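Stop Testing Home Grippers on Wooden Blocks

By Hamish Tawhiri
Fri 3 August

Most home gripper builds are judged on a wooden block, and the block tells the builder very little. It is rigid, matte and square. I finished the second revision of the Idthorpe, my two-finger hand-held gripper, in January, and it passed every block test I gave it. Then I handed it food packaging and had to redesign the pads.

Film is the difficult case. It wrinkles under load, so the contact area changes while the fingers are still closing. It also throws back highlights that a vision system can mistake for edges. I have logged 1425 grasps since the redesign, and over 15 percent of the failures came from film sliding across the contents while the pads held the film perfectly well.

The linkage deserves less attention than builders give it. Two pivots with low play are enough. Pad compliance and closing speed decide the result – and both are cheap to change at a kitchen table.

A vacuum-sealed piece of meat, wide at the top and narrow at the squeeze, asks more of a pair of pads than any block does.
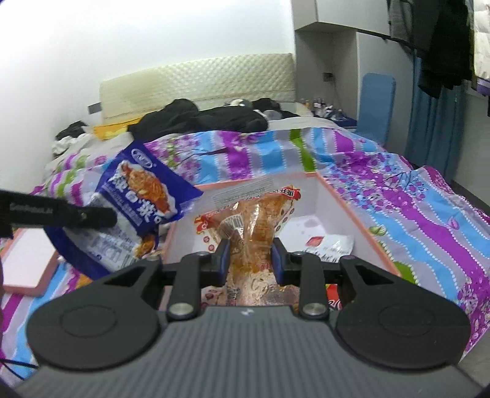 What a shared test set should contain

I would like the people building at Skivthorpe to agree on a set of ordinary groceries: sealed meat, a large snack bag, a small glossy packet, a shallow box to pick from. Brands will vary by country. Publish the weight and film type of each item, and report the failures by kind. A single success rate hides slip, crush and missed closure under one number.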